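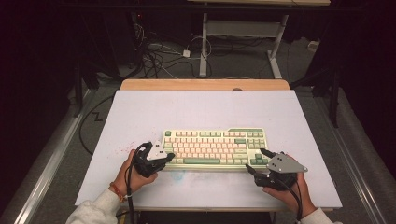 I have been typing on a tenkeyless board since last November and I still get asked why I would give up the number pad. So I am writing it down once and then I can send people the link.

My old keyboard was full size. It came with a computer I no longer own, and I used it for years without thinking about it. The number pad sat on the right and I touched it maybe twice a month, when I did the household bills. The rest of the time it pushed my mouse out to where my elbow had to hang in the air. My shoulder started to complain, and Beril Polat, who I used to share an office with, told me to try a smaller board before I spent money on a chair.

She was using one with a cream case and pink and off-white keys, with sage green for the accents. I did not think I was a pink keyboard person. I tried hers for an afternoon and ordered a set of keycaps in the same sort of colors that night.

Some notes for anyone thinking of doing the same.

The size. Tenkeyless means you lose the number pad and keep everything else. You still have real arrow keys and the block above them with Home, End, Page Up and Page Down. I looked at the smaller ones too, the ones where the arrows are hidden behind a function key, and I know myself. I edit long documents for a living and I use End and Home all day. I would have sent it back in a week.

The numbers. I type them on the top row now. It took me a month to stop looking down. For bills I bought a separate number pad, which lives in the drawer and comes out when I need it. It has its own cable and that is a bit annoying, but the drawer is right there.

The colors. Green for Escape, the spacebar, some of the modifiers, some of the navigation keys and the arrows. Pink and off-white for nearly everything else. I thought this was only for looks, but I do find the arrows faster when they are a different color from the keys around them. The green Escape is useful too. With the old gray board I used to hit the key next to it by accident, and I do that less now. It may just be that I am paying more attention.

The spacebar is the one I would think about before buying. A long green bar along the bottom of a pale board is the first thing you see when you walk into the room. I like it. Wyn Nicholas, who visits and has opinions, says it looks like a stick of gum. If you want something quieter, most sets come with a spare in a plain color. Mine came with an off-white one and I have it in a bag somewhere.

Cleaning. This is the real cost of a light keyboard. A black one hides everything for years, and a cream one shows you your habits in a few weeks. Mine goes gray first on the A, the E and the left Shift, and there is always a shiny patch on the spacebar where my right thumb lands.

What I do is this. Every other week I unplug it, turn it upside down over the sink and tap the back. Then I go between the rows with a soft paintbrush, working from the top row to the bottom so I am not sweeping crumbs into places I have already done. Then a cloth that is barely damp, over the tops of the keys and around the case. I don't use any spray on it. I did once, on the old keyboard, and the letter N came off.

Twice a year I take all the caps off. You want a wire puller for this. The plastic ring kind that comes in the box scratches the sides of the caps, and on pale plastic you can see the scratches. Take a photo of the layout before you start, even if you think you know where everything goes. I was sure I did, and then I had a handful of green modifier keys of nearly the same width and no idea which was which.

The caps go in a bowl of warm water with a little dish soap for an hour. Not hot water. Rinse them in a colander, spread them upside down on a towel and leave them overnight. They have to be dry all the way inside the stem before they go back on. I use the evening to brush out the case, which is always worse than I expect. Last time I found a staple in it.

Putting them back, I start with the spacebar and the other long keys. They have a wire or a clip under them to keep them level, and it is easier to get those seated when there is nothing around them. Press straight down with both thumbs — if it goes down crooked, pull it off and start over. Then the corners, then everything else.

The desk under it matters more than I expected. On bare wood the sound is louder and sort of hollow, and the board used to creep away from me while I typed. I tried a felt mat, but it collected hair. A flat, matte surface that wipes clean has been the best for me. White does show every smudge and speck, but so does the keyboard, so I am already wiping.

I also keep it at a slight angle. I know it is supposed to sit square to the edge of the desk. My left wrist is happier with it turned a little, and I have stopped correcting it.

Would I go back? I used a full size one for two days at a client's place this spring and kept reaching too far for the mouse. So no. I would buy the same layout again, in light colors again, with the cleaning and all. If I were starting over I would skip the first set of wrist rests, which were too tall, and I would buy the wire puller on day one.

A reader asked last time about the noise. It is louder than a laptop and quieter than my old one. My neighbor has never mentioned it. On calls I mute myself if I am taking notes, and I did that before too.

Next I want to sort out the cables under the desk. I have the clips already, still in the packet.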